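The Blue Light

The machine came up the stairs in June, still wearing its bubble wrap, and I loved it before it was even level!

You have to understand that I had been hauling my laundry to the Melnychuk laundromat for years, four flights down and two long blocks over, with a sack on my shoulder like a burglar. I knew which dryer ran hot and which one ate buttons. I knew the song the change machine hummed. And now there was a washer in my own kitchen, wedged between the stove and the window, and I could wash one single sock at midnight if the mood took me.

The delivery men from Cleleck wanted to peel off the wrap. I said no, leave the front, I'll do it myself (I have always been that way about wrapping). Then they were gone, and it was just the two of us, and I opened the door.

Oh, that drum! All those tiny holes, ring inside ring, like the ceiling of some grand theater. And a glow in there, blue as a swimming pool at night. I put my whole head in and said hello, and it said hello back, a little lower than I had.

I had saved something for the first load. My grandmother's black dress, the soft one she wore to every dance at the Jestusus Hall for 52 years, had been folded in my closet since the spring. It still smelled of her face powder and the peppermints she kept in her sleeve. I had promised my aunt I would wear it to the next dance, and I wanted it fresh. I also wanted it exactly as it was. I draped it over the rim and stood there holding the soap.
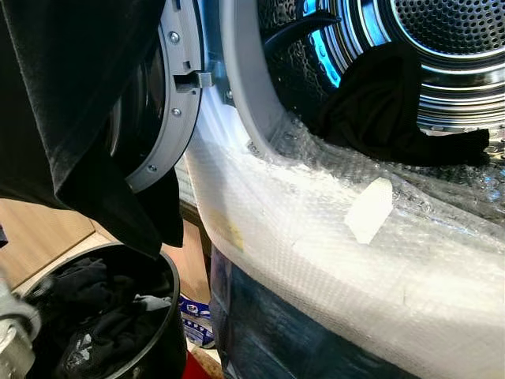
The black garment at the door, with the bubble wrap still on the front.

I popped one bubble. Then I popped another. My grandmother could never pass a sheet of the stuff without getting down on her knees, good stockings and all, and the noise she made in the hallway the winter her Braltik radio arrived brought the neighbors out in their slippers. She would have finished the whole machine before supper.

So I sat down on the kitchen floor and started at the bottom corner, the dress hanging just above me, and I went row by row, fast and loud, until somebody downstairs knocked on their ceiling.

"Sorry!" I yelled, and popped 2 more.

Then I got up, tucked the dress inside, and went looking for the peppermints.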